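# How to Pick a Movie by Its Reviews Without Getting Burned

I've stopped trusting the number. You know the one, the big round percentage that sits next to the poster on every streaming menu. Last December I let a 9 out of 10 talk me into a heist picture called *Trilum*, and I spent the second hour of it sorting my mail.

So I worked out a routine. It takes maybe ten minutes per movie. I don't claim it works every time, and I'd be suspicious of anyone who told you theirs did.

## Step 1: Find out what the number measures

Before you do anything else, click on the score. Some sites average everybody's rating. Others only count how many reviewers gave a thumbs up, so a movie that every critic found mildly okay can end up looking like a masterpiece. If the site won't tell you how it gets the figure, close the tab.

Check how many ratings there are, too. A score built on 30 votes the week a movie opens is mostly the director's cousins. I start paying attention at 700, and even then I want to see it hold for a while.

## Step 2: Read the middle

Skip the raves and skip the pans. Sort by the middle ratings and read a few of those all the way through. People who half liked a movie tend to say which half. With *Trilum*, the middle reviews all complained that the crew spends forever in a parking garage before anything gets stolen. I read them afterward, naturally.

What you want are complaints you can check against your own taste. "Slow" is useless. "Forty minutes of planning and then a short robbery" is something you can work with, and there are folks who would love that.

## Step 3: Pick two critics and keep them

Find one critic you nearly always agree with and one you nearly always fight with. The second is worth more. Mine writes a blog called Flandetti, and I have never once shared an opinion with it on a comedy. When Flandetti says a comedy is charming and gentle, I go to bed early.

To find yours, take five movies you know well and look up what each critic wrote about them at the time. Don't go by the star ratings. Go by whether they noticed the same things you did.

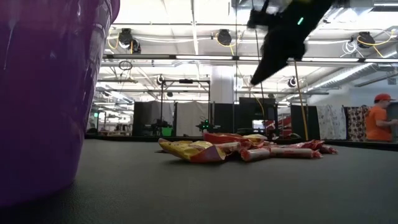
Colette Arnaud wrote to tell me this step is a waste of an evening. Her point was that critics change, that the one she followed for years got softer after moving to a bigger site, and that she now does better by asking her sister. Fair enough. I'd still say a critic going soft is something you can spot, if you look back over a year's worth of their write-ups and can't find a single movie they told you to skip.

## Step 4: Be careful with trailers

A trailer is an ad. Treat it the way you'd treat the picture on a frozen dinner. I'll watch the first half with the sound off and then stop it. With no music you can tell whether the actors are doing anything. The trailer for *Gotia* had me sure I was getting a war movie, and the battle turned out to be a dream the guy has on a train.

If the trailer is mostly quotes, look up where they came from. One word with an exclamation point after it was probably part of a longer sentence, and the longer sentence may not be friendly.

## Step 5: Give it a deadline

Even after all this you'll get stuck with a dud now and then. I give a movie 30 minutes. If I haven't wondered what happens next by that point, off it goes. Amos Schumacher thinks this is barbaric and that I would have walked out on half the classics. Could be. I've gone back and finished 2 of the ones I quit, and I was right about both.

## Step 6: Write down what you thought

One line, before you read anyone else's take. I keep mine in a plain text file: title, who recommended it, whether they were right. After a few months you can see which sources are costing you evenings. Mine showed that the "Because you watched" row had been wrong nearly every time, which I suspected, and that festival prizes hadn't done much better, which I didn't.

Leave the stars off. Once you start giving stars you start haggling with yourself over the halves.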